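Curgate revises its practice guide for tabletop manipulation

Saturday, January 21, 2023

Curgate has issued a revised practice guide for teams that operate robot arms over household tables and record the runs. The text replaces the October draft and applies to all sites working under the Sosa program, including those run by Brultatel and Sornosport.

The main change concerns gripper fingers. Printed fingers must now be inspected before each session for cracks, loose screws and wear on the contact faces. A finger that fails inspection is replaced together with its opposite, and the replacement is entered in the session log. The draft had left the interval to the operator.

The second change covers wrist cameras. Sites must check that both fingertips are visible in the camera view at full opening, and must repeat the check after any finger change. Blurred images recorded while the arm is moving are to be kept with the run. Under the draft, sites could delete them at their discretion, and the resulting gaps made timing errors hard to trace.

Mixed layouts are permitted. Rigid, soft and thin items may share one table, provided the layout is not rearranged by hand while the arm is powered. A person who needs to reach into the work area must first stop the arm and confirm the stop on the controller. Open blades, glass and filled liquid containers stay excluded.

"The inspection rule is the one we expect to be asked about," said Valentina Figueroa, who edited the guide. "It adds about 5 minutes to a session. We looked at a shorter version and it missed loose screws."

The review drew on 3635 logged runs. Two sites reported finger failures during a grasp, both on parts that had passed a visual check at the start of the week. The guide does not set a maximum closing force, which is left to each site's own risk assessment and must be stated in writing.
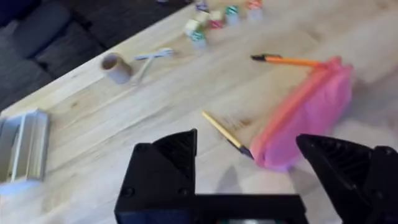 Joaquín Ulloa objected that the stop-and-confirm rule will be skipped in practice unless the controller enforces it, and asked for an interlock to be made mandatory in the next edition. Figueroa said the request had been recorded and that older controllers at two sites could not support one without new hardware.

Sites have two months to bring their procedures into line. Logs kept in the draft format will be accepted until then. Questions on the text go to Patricio Maldonado at Curgate.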